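Look after the copy as well as the machine

Kirsten Zacharias
May 31, 2018

Every maintenance plan I have been handed for a two-armed cell says the same things. Grease the joints, check the finger pads, look at the cables, back up the controller. I have no quarrel with any of it. My complaint is with what gets left out, and what gets left out is the simulated version of the cell, where most shops now do the bulk of their trial work.

At Wisau we run one machine with two arms and a camera on each wrist, plus a third camera up at the body. Before any change goes near the real one, it gets tried in a rendered room with a table and chairs in it, a window and a few things lying about. Octavian Tudose built that room in April of last year and it has been in daily use since. For the first few months it had no owner, no log and no service interval. We would never have treated the hardware that way.

The results were what you would expect. In the winter the shop replaced the finger pads on the right gripper with a coarser type. The real machine was re-zeroed the same afternoon, the job card was signed and the old pads went in the bin. The model kept the old pads. For weeks people were tuning grip settings in the rendered room against fingers that no longer existed on the floor. When the settings were carried across, the grip was too tight, and we lost a day and a half looking for a fault in the drive.

Rajkumari Prajapati found it by doing something very dull. She opened the wrist views in the model, put the gripper in a known pose, and compared what she saw with the drawing. It took her less than an hour. I think that check should be on the card beside the grease gun, and I think it should be done by the same person who does the mechanical work.

We do it in three parts now. The body view comes first, to see that both arms come up where the controller says they are. Then each gripper is opened and looked at from its own wrist, with something plain behind it if possible. Last, one gripper is brought over a simple object with the fingers open, and the gap on each side is written down before anything is closed.

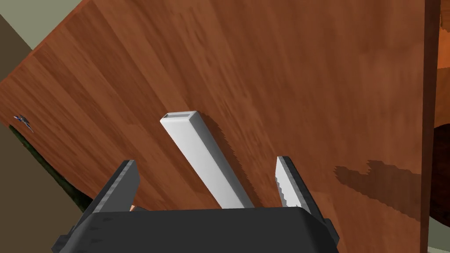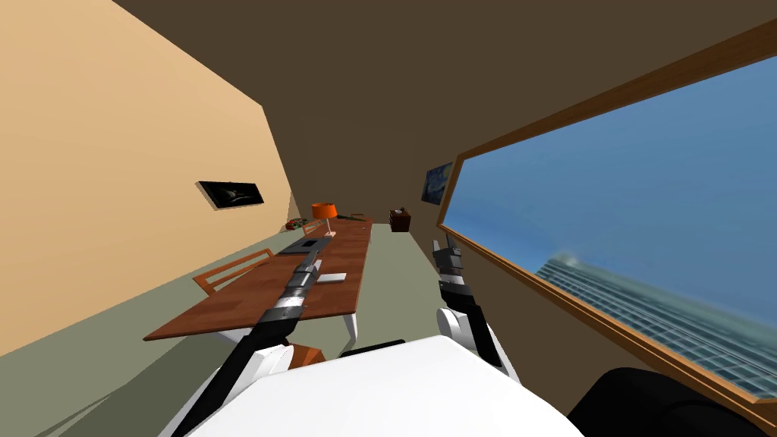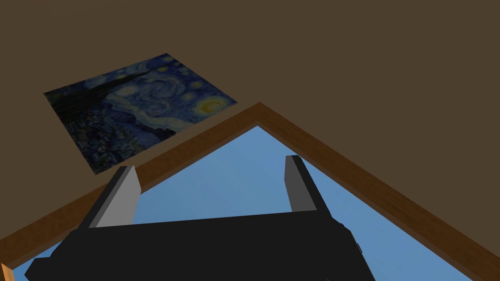 From first to last: open fingers on either side of the white bar, both arms from the body view, and an open gripper with the window behind it.

People who don't do this work tend to raise the same objection. A model doesn't wear out, they say, so it can't need service. It is true that nothing in a rendered room gets dirty or works loose. But the real cell changes every week. A bracket gets bent and straightened, or a camera mount is shimmed by a hair to clear a cable. Each of those is a small step away from the model, and the model has no way of learning about it unless someone types it in. Standing still is how it goes out of date.

The second objection is cost, and it deserves a better answer. Catinca Iordache runs the service crew at Plakesow, and she told me flatly that she can't spare people to look at pictures of a robot when there are real ones waiting with their covers off. I understand that. Her crew is short-handed and her customers pay by the hour. Still, the full check takes us 31 minutes when nothing is wrong, and we do it every 1,000 hours of running or after any part is changed at the wrist. Set that beside the day and a half and I don't find it a hard sum.

I would go a step further and say the offsets should live in one file, read by both the controller and the model. We had 2 files for far too long, kept by different people, with different names for the same camera. Lucian Bratu argued against merging them on the grounds that a bad edit would then spoil both. He is right that it could. My answer is that a bad edit that spoils both gets noticed by lunch, and one that spoils only the model can sit there for a season.

There are limits to this. A rendered gripper won't show you a cracked pad or a weeping seal, and anyone who skips the walk around the real machine after a clean check on the screen should be sent back out with a torch. The shading in our room is flat and the shadows have stepped edges, so I wouldn't judge a vision setting by it either. What it does show is geometry, and geometry was the trouble in most of the bad days I can remember.

If you run a cell like ours, put a name against the model this week. Write down which pads it has, which camera mounts, and when someone last compared them with the real thing. The entry can be one line. Ours is taped inside the cabinet door, under the grease chart.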